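Home | Contents | Chapters | Exercises | Glossary | Search

Filed under: Interiors in Use > Shared Rooms

August, by Iñaki Montoya

Chapter 4
The Drinks Point

Almost every brief for a shared workroom now asks for somewhere to make coffee, and almost every brief gives the same reason. People will meet there. They will talk to colleagues they would otherwise never speak to, ideas will pass between departments, and the cost of the machine will be paid back many times over in goodwill. I have read this paragraph so often that I could recite it, and I have yet to see one with any evidence attached that would survive a second reading.

This chapter takes a duller view. A drinks point is a surface, a supply of water, a supply of electricity, a place for clean things and a place for dirty ones. If these are arranged well, people will get a drink without trouble. Whether they will also become friends is a matter on which the designer has very little say, and students who want to promise it to a client should at least know how thin the ice is.

4.1 What the word "hub" hides

The word arrives early in most presentations and is seldom defined. In the Gultumari building, which we shall follow through the middle part of this book, the original scheme showed a "coffee hub" on each floor. On the drawings the hub was a circle with small figures standing round it, all of them holding cups and facing inwards. The built version was a length of counter beside the stairs, with a machine at one end and a bin under the other. It worked tolerably well as a counter. The figures in the drawing had never been asked to put a cup down, find a spoon or get past each other, and the counter had been given its depth on that understanding.

Montserrat Robles, who carried out the first study of the building in use, kept a tally at the second-floor counter. She recorded 198 visits in which a person made a drink. Her notes are more useful than the conclusions later drawn from them by others, mostly because she wrote down what people did with their hands. They moved things. They pushed a stranger's mug along to reach the socket, or held a lid between their teeth while they tore open a packet. A large share of the time spent at the counter was spent making room.

The promotional account of the same study says that the hub "supported 198 moments of connection". You may decide for yourselves how a person alone with a lid between their teeth has been connected. I mention it because the sentence was repeated in a trade guide and then in two student dissertations I have had to mark, and at no point did anyone go back to the tally sheets. They were in a box in the Olmedo office the whole time and could be had by asking.

4.2 The machine as furniture

It is usual to treat the coffee machine as an appliance and leave it to whoever orders appliances. For our purposes it is better treated as a piece of furniture that happens to need a plug. It has a front, and the front must be reached. It may have a lever or a lid that swings, and the space above it must be kept clear for that. It has a tank that has to be lifted out, often from the back or the side, and this is the movement that catches designers out time after time. A machine placed neatly against a wall, under a neat shelf, will be dragged forward the first time it runs dry, and it will stay forward. The neat position existed for one morning.

Suppliers do not help. The Lesix guidance sheet gives the width, height and depth of the body with everything shut, which is the one state in which nobody can make coffee with it. Brandine does rather better and shows the tank half out, though the drawing leaves off the cable. When you take dimensions for a project, take them with everything open and a hand in the way.

Capsule machines deserve a word of their own. They are sold on the argument that they make no mess, and compared with a filter machine in a careless office this has something in it. What the argument leaves out is that the mess has been moved. There are boxes of unused capsules, which need a dry shelf. There are used ones, which drip. At Gultumari the counter went through 277 capsules in the period Robles observed, a good many more than the drinks she tallied, and I have heard several confident explanations for the gap. Double measures, say some. People making drinks while she was at lunch, say others. She herself says she doesn't know, and I trust the figure more for that.

Every one of those capsules had to go somewhere. The bin on the drawings was sized for paper cups.

4.3 Height, light and the top surface

Standard advice puts a drinks machine on a worktop at standing height. I have no quarrel with this where a worktop exists. In small workrooms it very often doesn't, and the machine ends up on whatever table is nearest to a socket. Textbooks tend to treat this as a failure. I am less sure. A table can be walked round. It can be moved when the room changes its purpose, which small workrooms do more often than their owners predict. Its drawbacks are that a person of ordinary height has to bend a little to see what they are doing, and that a table sold for writing on may have a finish that does not care for hot liquid.

Wood is the usual choice and the usual source of argument. Clients like it because it looks warm. Makers say their finish is "café tested", a phrase I have tried to trace to an actual test, without luck. What can be said with some confidence is that a pale top shows dark specks readily and that a shiny one shows the ceiling lights, so that a spill of clear water may go unnoticed in the glare until somebody puts a sleeve in it. Neither point rules wood out. They are reasons to look at a sample flat, under the lights it will live with, and with something spilt on it. A sample held up to the window in a showroom tells you how it looks when held up to a window.

Daylight brings its own claims. Put the drinks point near the window, we are told, and people will linger. Some may. Robles found that the two window stools at Gultumari were used chiefly for coats. On the other hand, large windows do make it easier to see what you are pouring, and they let a room clear of steam and smells if any part of them opens. These are modest benefits, and I would sooner see them written into a brief than the other kind.

A wooden table and a large window; a capsule machine on a wooden table.

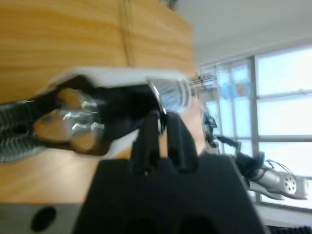
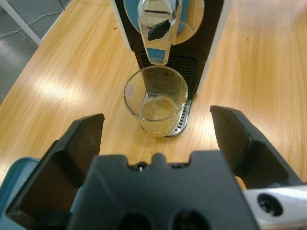 4.4 Evidence and its limits

Residue is the part of drinks-point research that people are most inclined to over-read. A ring on a table, a full bin or an unwashed cup seems to tell you what went on, and a tidy story follows within the minute. Take the glass standing on the drip tray in the second picture. It has a small amount of pale, yellowish-brown liquid in the bottom, with a lighter foam on top, and in class I have heard this called the start of a drink, the end of one, a rinse, and proof that the users of the room prefer short coffee. The picture supports none of these over the others. What it does support is humbler and of more use to a designer: a short, straight-sided glass stands under the outlet on a slotted metal tray, and the tray reaches forward over the table, so any plan that stops at the black front of the machine has left something out. The light on the wood is worth noticing too, for the reason given in 4.3.

The same restraint applies to rooms. From a window you may infer that there is daylight at the time you are looking. You may not infer that the room is pleasant, or that anyone lingers in it. If you need to know that, go at eleven in the morning and again at four in the afternoon, stand somewhere out of the way, and write down what people do – all of it, including the parts that spoil your scheme.

Before you start the exercises

Read the tally sheets reproduced at the back of the book before you read the published summary. Mark every entry in which someone moves an object that is not their own. Then draw the Gultumari counter again at the depth you think it should have been, and keep the first version, with your crossings-out, for the discussion in Chapter 5.

Exercise 1. Find a drinks point you use yourself. Draw it in plan with everything shut, then again with the tank out, the lid or lever raised and the bin open. Shade the area where a second person could stand.

Exercise 2. Using the pictures before section 4.4, write down only what you would be willing to defend to a hostile client. Swap lists with a partner and strike out anything your partner cannot find.

Exercise 3. Collect a supplier's claim about how a machine or a worktop changes the way people behave. Write to the supplier and ask for the source. Bring the reply, if you get one.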